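I've been back on the two-arm table since May, and the thing eating all my time is fingers. Fingers! I thought I'd be fussing over camera angles or the controller by now, but no, it's me and a drawer full of printed gripper tips.

Short version of where I am: I'm comparing 2 shapes, the pointy ones I started with and a wider padded pair Vusumuzi Matlala sent me from Clavcombe (he calls them Kustari tips, and yes, he named them himself). The job is always the same – pick up a little vial, put it on the shelf, go get the next one. The log says 2,503 grasps so far, with 1,013 on the pointy tips.

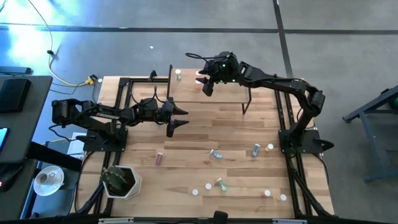 *Pointy tips on the left arm, right one over at the shelf, plenty of vials left out front.*

I like the pointy ones a lot more than I expected to. They slip in between vials that are close together, and the padded pair just shoves everything sideways. But on a round cap the points can roll off if I come in even slightly crooked, and then I'm chasing it across the wood.

The padded ones are way more forgiving, so I might run one of each for a while and see what happens. I also want to slow the closing speed down, up to 500 more tries at the gentle setting, before I bug Vusumuzi for another print. If you've mixed tips on a two-arm setup, leave me a comment!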